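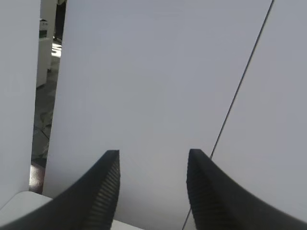 Minutes – good practice group, June, 2 pm, back room at Pavier

I took these myself, so shout if I've got you wrong! Emik and Ellery both sent people, Wanon sent apologies.

Last time's notes agreed. First up was cables. We want them checked before every run, and I'll add a line to the start-up sheet.

Then food handling, which ate most of the hour. Ellery would like one rule for rice and one for metal bowls – shiny insides muddle the cameras, they reckon.
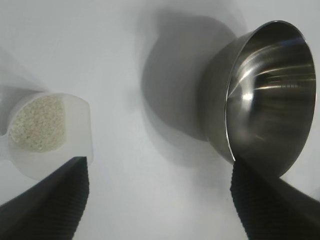

Emik thought a single rule would do, and I rather agreed. We settled on a trial wording, to be looked at again after 2,000 runs. Finger pads get a wipe every 20.

Wanon's draft on stop buttons is held over.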